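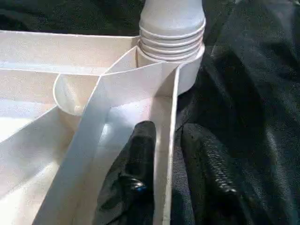

Jozefína Sýkora thinks you should skip the trial altogether and put the money towards a better arm. Her words were that a rental kit teaches you the rental kit. I have some sympathy with that, but the arms are the dear part and Ustano will at least take theirs back, so I'd still do the trial. Just do it properly, and don't let the demo do your thinking for you.

Guides > Home robots > Trying before buying > Ustano two-arm tidy kit
Last updated: March

The kit is two arms, two grippers, a camera for each wrist and a licence for the software, which Ustano calls Jurnia. It costs 3,000 for the trial term and the deposit is on top. The sales page says it will "tidy any room". Mine had a bathroom rack, a cloth and a lot of patience from me. What follows is how I'd set up a trial if I had to start again, with the bits of the manual I would ignore.

1. Pick one dull job

Choose something you do every day and don't care about. I picked the cloth and the rack: lift the cloth off the bottom shelf, put it back, leave the rack standing. Ustano will suggest their own starter job, which is stacking the foam blocks that come in the box. Don't bother. The blocks are soft, light and the exact width the gripper likes, and you will learn nothing from them except that the motors turn.

2. Set the arms up where you'd really use them

The manual wants a matt table against a plain wall. If you have one, lovely. I don't, and I wasn't going to buy furniture to flatter a robot. Clamp the arms where the job is, run the cables along the top of the links and leave slack at each joint. Too much slack and the loop catches on things. Too little and the plug works loose at full reach, and Jurnia reports this as "gripper calm", whatever that's supposed to mean.

3. Check the wrist view on white plastic

White on white is where I'd expect trouble, so look for it early. Bring one gripper in close over a white tray or caddy with thin walls, put something black behind it, and look at the wrist picture before you let the software decide anything. If the bright side is so washed out that you can't tell wall from floor, I wouldn't trust Jurnia to manage it either. Turn the exposure down two steps from the factory setting. Then try a thin wall with one finger on each side of it. Close slowly, in the manual mode, and stop as soon as both fingers touch. The default grip force is set for those foam blocks and is far too keen.

4. Teach the cloth move

Stand at the controls and do the move yourself first. Pinch the cloth near the rim of the tray, draw it forward and down, and keep the second gripper close to the front corner. Go at half the speed you think is right.
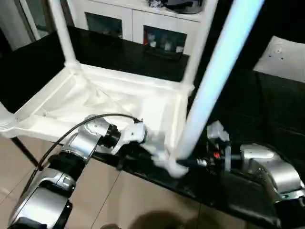

Keep both arms low while you do this. If the elbow rises it tends to swing out on the way back, and a light rack won't put up much of a fight. Save every run, even the bad ones, and give them plain names. Jurnia names them by number otherwise, and I spent an evening hunting for run 987 among a great many that looked just like it.

Ustano recommends 80 saved runs before you switch to automatic. I'd do all of them. I tried stopping early and got a robot that was very good at gripping air a thumb's width from the cloth.

5. Move things and try again

This is the part the demo leaves out. Shift the rack a hand's width. Crumple the cloth another way. Try it in the evening with the lamp on. Write down what happens each time, on paper, and don't rely on the score in the app. My app score rose on a day when the cloth ended up on the floor more often than the shelf.

6. Read the buying terms before the term ends

The full price is 3,107 if you keep the kit, and the trial fee does not come off it. You have to scroll a long way to find that. Eduard Hrubý at the Ashworth shop confirmed it for me when I rang, and said the Curnville branch has the same terms. Ask for it in writing, and ask what Jurnia costs per year after the first one. I asked twice and got two answers.

I sent mine back. If your job never moves and the light never changes, you may get on with it better than I did. Wipe your saved runs before you pack it up, and photograph the grippers from both sides, as the deposit form has a box for scratches.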